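Reference > Household > Packaging and storage > Foam boxes

Foam box (household reuse)

By Mavis Kowalczyk
8/31/23

We use cookies to remember your region and spelling preferences. By continuing to read, you accept our cookie notice.

A foam box is a rigid, thick-walled container moulded from expanded plastic beads, most often expanded polystyrene (EPS). It is made for the transport of goods that must be kept at a steady temperature or protected from knocks, and is commonly supplied with a fitted lid. In homes and offices the box is frequently kept after delivery and put to a second use as an open tray or bin for small items. The term "foam esky" is used informally in Australia for larger boxes with a lid and a handle.

Construction

The box is formed in a closed mould. Small beads containing a blowing agent are pre-expanded with steam, rested, then fed into the mould and steamed again until they fuse. The result is a single piece with no seams. Inside corners are usually rounded, as a sharp inner corner is a weak point and is harder to release from the mould. Walls are thick in relation to the overall size. A typical small box has a wall of 15 mm, and boxes intended for chilled freight may have walls of 35 mm or more.

Most of the volume of the material is air. This gives a low weight and a low rate of heat transfer, but also means that a good share of the outer size is lost to the walls. The usable space inside a small foam box can be much less than a buyer would expect from the outside measurements. The Clernow 206, a small lidded box sold to seafood and pharmacy suppliers, has an internal length of 206 mm, from which the model takes its number.

White is the usual colour because the beads are left undyed. Grey and black boxes are generally made from expanded polypropylene (EPP), which is tougher, springs back after denting and costs more.

Reuse on the desk

Once the lid has been lost or thrown out, a small foam box is often moved to a desk, bench or shelf. It is light enough to shift with one hand, does not scratch a timber surface and makes little noise when items are dropped into it. The thick rim stays upright without support, which is an advantage over a cardboard tray of the same size.

Contents in such cases are rarely sorted. Items of mixed size and colour are placed on top of one another, and taller pieces lean against the walls. Items that do not belong to the box, such as wrappers, remote controls and tissue paper, tend to gather beside it, and the working area of the desk is reduced accordingly. 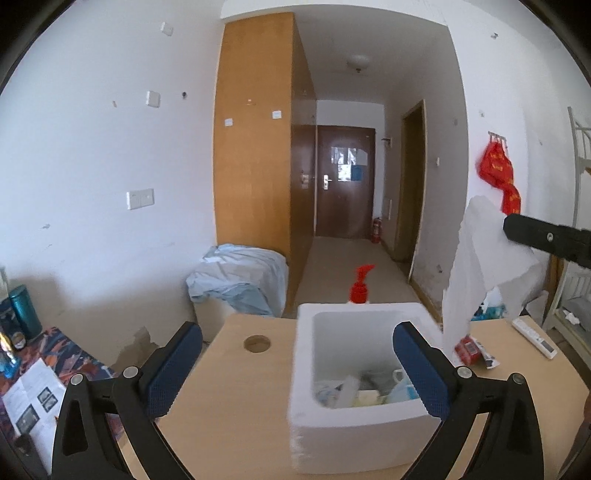 How can small items be kept from piling up in an open foam box?
Fit dividers cut from stiff card to the inside height of the box, and empty the box completely at set intervals so that anything no longer needed is removed.

Dividers should be cut slightly oversize and pressed into place. Slots may be cut in the foam with a sharp knife, but each cut releases loose beads and weakens the wall. Adhesive hooks and tapes hold poorly on the beaded surface. Solvent-based glues should be avoided, as many of them dissolve EPS on contact. PVA glue and low-temperature hot glue are suitable.

Commercial inserts are available. The Faslow tray set consists of shallow cups that rest on the rim of the box and lift out singly. Dönmez makes a folded liner in coated board, which covers the inner face and stops fine objects such as pins from lodging in the foam. Neither product fits boxes with strongly tapered walls.

Placement

A foam box used as a desk tray is best set near the back of the desk, clear of any cable hole, so that leads can be passed through without moving it. Bottles with pump tops may be stood behind or beside the box, though not inside it unless the box is deep enough to hold them upright. A box holding only light items is easily pushed along a smooth desk by contact with a sleeve or keyboard. A thin rubber mat, or two strips of non-slip tape on the base, will correct this.

Heat sources should be kept well away. EPS begins to soften below the boiling point of water, and a desk lamp resting on the rim can leave a permanent hollow.

Cleaning

Loose beads and dust are removed with a soft brush or a vacuum cleaner on a low setting. Stains may be wiped with warm water and a mild detergent. Boxes that have carried fish or raw meat can hold an odour in the gaps between the beads and are not recommended for indoor reuse. Acetone, nail polish remover and petrol will destroy the surface.

Disposal

EPS is accepted at some transfer stations but is excluded from most kerbside recycling programs. It must usually be clean, white and free of tape and labels. Collected material is compacted into dense blocks before transport. The Skanix 3270 compactor, used at smaller depots, was revised in February with a wider feed opening so that whole boxes can be loaded without being broken up by hand.

Breaking a box by hand should be done inside a large bag, as the loose beads carry a static charge and cling to clothing, carpet and skin.

See also: Esky; Desk organiser; Expanded polypropylene; Packing tissue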